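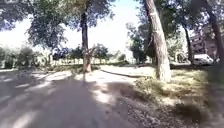 Figure 4. Part of the path used for the remote driving demonstrations, with tree shadow on the ground.

3.2 Collecting the demonstrations

All driving demonstrations were given by remote control. The operator steered the Kendano base with a two-stick gamepad, one stick for speed and one for turning, and watched the forward view on a laptop. Speed was capped in software. We recorded the stick positions together with the video, so that each image is paired with the command given at that moment.

We collected 38 runs with four operators. Each operator had 30 minutes of practice, and none of that driving was kept. The instruction was to follow the path to its end, stay off the grass, and stop for anyone coming the other way. Operators were free to pick their own line. Some kept to the middle and some drove closer to one side, and we did not correct for this. 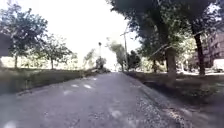
4 min read

Strong sunlight and tree shade caused most of the trouble in training. The edge of a shadow can look much like the edge of the path, and where the sky is washed out the far end of the path loses detail. Early versions of the Fitbridge policy turned away from dark patches that the operators had driven straight across. We added recovery segments to address this. The operator steered the base toward the verge, paused, then brought it back, and only the return was used for training. This gave 176 segments.

Stick input was smoothed before training. Short taps on the turning stick were common, mostly from operators used to video games, and without smoothing the policy copied them as a side-to-side wobble. Runs in which the radio link dropped were thrown out whole. The same filter settings were used for every operator and were not tuned again for the tests in Section 4.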